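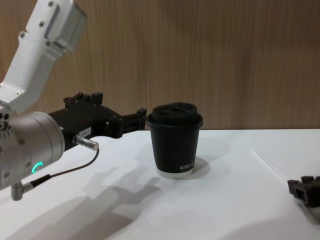
*Review by Zorica Karagiannis | 28/02/2019 | Coffee gear*

The Bilevura is a hand grinder with steel burrs and a folding crank. I bought mine from Amix and have used it every morning for 2 months, mostly for filter coffee.

It holds 30 grams of beans, enough for a small pot. Medium grinds come out even. Fine grinds take a lot of turning, and the body gets slippery if your hands are damp. I ended up putting a rubber band on it.

Cleaning is easy. The lower burr lifts out without tools and goes back only one way. The brush in the box sheds, so use your own.

The adjustment ring has no numbers. Rok marked ours with a dab of nail polish at the filter setting, and it has stayed put.

**Good:** even medium grind, quiet, simple to take apart

**Bad:** slow for espresso, plain ring, no carry bag

I would buy it again for filter. For espresso, get an electric one.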